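Week 11 - Observer missions and contested elections 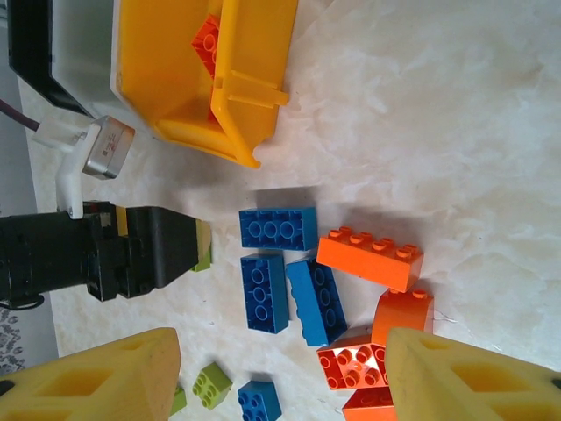
Handout 11, page 1 of 2

Intro to International Organizations. Notes from Tuesday's lecture, tidied up a bit. Read before tutorial.

1. Where we got to last week

Monitoring bodies can only go where a host government lets them in. Invitation usually comes from the foreign ministry or the electoral commission. No invitation, no mission - though other bodies can still put out statements, and often do.

Keep these apart in your essays:
Observation - watch, record, report. No power to step in.
Supervision - outside body signs off on stages of the vote. Rare now.
Technical help - training, printing, voter lists. Can muddy things if the same body later observes.

2. Case: Burkberg

Teaching case, same one as in the August reader. Parliamentary vote, single chamber, 599 polling stations. Opposition bloc (Truvetti) says counting was moved behind closed doors in the capital district. Government says the rules allow it when a hall is too small.

Long-term team arrives six weeks out. Short-term observers come in four days before the vote. Together they visit 142 stations. Students always ask if that's enough. Depends how they were picked - if the host chose the route, be careful. If the mission drew its own sample and spread it over town and rural districts, you can say quite alot.

Complaints lodged: 3,422. Most thrown out on form (wrong stamp, late, no second signature). Very few heard on substance. The report spends two pages on this and it is the part to read closely. A complaints process that exists on paper but rejects nearly everything is a finding in its own right.

3. The preliminary statement

Comes out the day after the vote, before results are final. Everyone quotes it and hardly anyone reads the final report four months later. Wording is negotiated line by line. Learn the scale:

"in line with commitments"
"largely in line"
"fell short in important respects"
"did not meet"

Burkberg got the third. Both sides claimed it as a win. See the Sivitach delegation's reply in the reader, p. 8, and note what it leaves out - nothing at all on detentions.

4. What other states can do after

Joint statement. Cheap, quick, shows who is on side and who isn't.
Expert mission under a treaty mechanism - a set number of states can trigger it without the host's consent. Host may refuse visas, so the rapporteur works from outside, by interview and documents.
Travel bans and asset freezes. Slow to agree, slower to lift.
Suspension from the body. Almost never, and the Amundsen paper argues it cuts off the people you wanted to reach. I think the paper overstates this but the middle section is good.

5. For tutorial

Bring one paragraph on the Burkberg statement. Was the third grade fair on the evidence given? Use at least one complaint from Annex C. More than 900 words is too long, I will stop reading.

Also look up what "consensus minus one" means and when it has been used. We'll need it for the next topic, and it is not in the textbok.

Essay outlines are due at the start of tutorial, paper copy please, student number only. Labour rights group meets in the same room right after us so we have to be out on the hour.

Page 2 has the reading list and the map of districts.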